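Workshop notebook, February
Groltby 1000 build, car 3302

Back from Grundongate late last night and I want this down before I forget the good bits. Short version: the car is quick! It's also thirsty and it eats left front tyres, but those are problems I'm happy to have after the winter we had with the old one.

Started the morning with the seat fitting. The new insert sits the driver lower and a little further back, and the wheel had to come towards the chest to match. We ended up with the steering spacer from last year's car plus one washer under each bolt. Not elegant. Proper spacer to be turned up this week, and please don't throw the washers out until it's on. Pedal box went forward one hole. Belts were fine once we'd moved the crotch strap mount, and the driver got in and out without swearing, so I'm calling it done.

First run was an installation lap and straight back in. Small weep at the oil cooler, top fitting, which nipped up and stayed dry for the rest of the day. Checked it every stop anyway. While the bonnet was up I found the throttle cable rubbing on the heat shield, so that's been rerouted under the bracket and wants a proper clip.

Second run, and this is where I got excited. On the old springs the car would push all the way through the long right-hander and then snap when you lifted. With the softer front bar it just goes in and stays there. The driver came back grinning and asked for more front wing, and I don't think I've ever heard that request from this team before. We gave it one hole. Too much, as the rear went light over the crest, so we took half of it back with a shim under the rear wing mount and left it there. 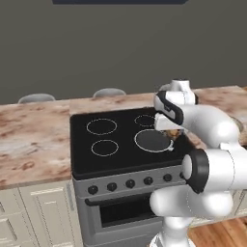 Tyres next. The left front was graining on the outside shoulder by the end of the long run and the other three looked lovely. We took a bit of camber out, dropped the cold pressure a touch and went again on a used set. Better, still not right. I reckon we've got too much toe-out for a track with that many fast rights, and I'd like to try it nearly parallel next time. I know that'll cost us some bite into the hairpin. For a sprint I wouldn't bother, but this is a 1000 km race and whoever is still on decent rubber at the end is going to look like a genius.

Brakes! The Cellulico pads are a real step up on what we ran last season. The pedal stayed high through the whole long run and the bite was the same on the last lap as on the first, going by the driver and by the pressure trace. They do squeal like mad in the pit lane. Discs look even, no cracks, a bit of blueing on the front pair. Before we commit I want to know how long a set lasts, so I measured them before and after and the numbers are on the sheet taped inside the brake cabinet. Don't lean on that sheet with greasy hands, the last one was unreadable by lunch.

Fuel. We used more than the model said. Some of that is the driver having fun (fair enough) and some of it is the map, which is still the rich one from the dyno. If we lean it off in the middle of the range, where the car spends most of its time at Groltby anyway, I think we get back the extra lap per stint we've been chasing. Needs a dyno session before anyone touches it at the track. Tank pickup worked well, no surge in the right-handers even when it was nearly empty, and that was my biggest worry with the new collector. Very pleased with that one.

Gearbox was a mixed bag. Upshifts are gorgeous now with the Jatoi actuator, you can hear how clean they are from the pit wall. Downshift from third to second baulked 3 times, always when the box was hot and always under heavy braking. Could be the blip is too short. Could be the dog rings are getting tired. I pulled the drain plug this morning and there was a bit of fine fuzz on the magnet and no chunks, so I'm going to try a longer blip first and see if it clears up before we split the case.

Pit stop practice at the end of the day went well considering half of us had never done it with the new jacks. The fronts come off fast. The rears are slower, and it's the wheel gun hose: it catches on the corner of the trolley every single time. Move the boom, or move the trolley. I'd try the boom first. Also the lollipop needs a new grip, the tape has gone sticky and you can't let go of it cleanly.

Still to do on the car, in no order at all:

Turn up the steering spacer
Clip for the throttle cable
Toe to nearly parallel, reset camber after
Longer blip on 3 to 2
Dyno time for the leaner map
New undertray skid on the left, it's worn through at the front edge
Radio: driver can hear us, we can't always hear the driver on the back straight
Drinks bottle leaks at the elbow
Flat patch on the right rear arch where someone (me) caught it with the trailer ramp

The spare nose is painted and looks fantastic, by the way. It's on the top rack with a blanket over it. Numbers haven't gone on yet as I want to check the size against the regs, they've changed the minimum again.

Car's up on stands now with the wheels off and 100 octane drained back into the drum, drum labelled. Corner weights once the toe is done. Data from all the runs is on the workshop drive under the car number, and have a look at the steering trace through the long right-hander if you get a minute, old springs against new. It's the smoothest I've seen this car and I've been looking at it all morning with a cup of tea going cold.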